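Mudura hand-held grippers (pair): long-term review
Posted 28/12/2021 by Ieuan Llewellyn
Filed under: Data collection, Hardware

Verdict: good grippers, dreadful strap, and a manual that seems to have been translated by someone with a grudge.

I have now recorded 1,931 demonstrations with the Mudura pair, of which 1,244 were fit to train on. The rest are my fault, the software's fault or the fault of a cup. I bought the set in April to replace a homemade arrangement of kitchen tongs and optimism, and it has been in use most working days since.

For anyone who came here from the robot arm reviews: you hold one of these in each hand, do the job yourself, and the recording goes to the learning system as an example to copy. You don't need the robot in the room, so no crashes and no emergency stop. You do need patience, and a tolerance for picking up the same object until the word "cup" loses all meaning.

What's good

The fingers. They are curved, slightly bendy and far more forgiving than the flat jaws on the old Salinas pair, which treated anything round as an insult. Small cups, pegs and folded cloths all go in without much swearing. The marker cubes sit at the base of each gripper and keep their position well. I've knocked one against the table edge more often than I'd like and haven't had to recalibrate after any of it.

The status light is tiny and green and exactly where you'd want it. I didn't think I would have feelings about a light, but the Salinas one was underneath.

What isn't

The wrist strap is a disgrace. It works loose after half an hour and then dangles into the markers, and tracking goes with it. I took both straps off in the first week. Angharad Edwards, who shares the bench and has smaller hands than mine, finds the trigger reach too long as well. She manages up to 47 takes before her thumb gives out. I can do 86, though the last dozen look as though they were performed by a tired crab, and a policy trained on them will move like one.

Then there's the software. Mornia (sold separately, naturally) does the syncing, and it will cheerfully save a take in which one gripper was never found. It tells you this at export. Check your first few files before you do a whole afternoon.

Setting up

Plain table, plain object, one task at a time. I sit down to it, which the manual advises against and my back does not. Keep both cubes turned so that their faces can be seen, and don't cross your wrists. Vary where the object starts, or you'll train something that is brilliant at one spot on one table.
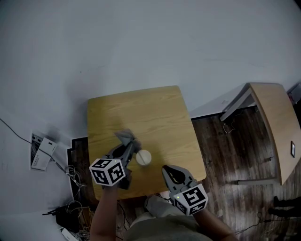

Left gripper going in for the cup, right one waiting its turn at the front edge.

Should you buy them?

If you're collecting two-handed tabletop work, yes. If you only need one hand, the Stundby single is cheaper and comes with a strap that stays put. For anything heavier than crockery, look elsewhere, as the fingers give a little under load and your model will learn to expect it.

Four stars. It would have been four and a half, but I've met the strap.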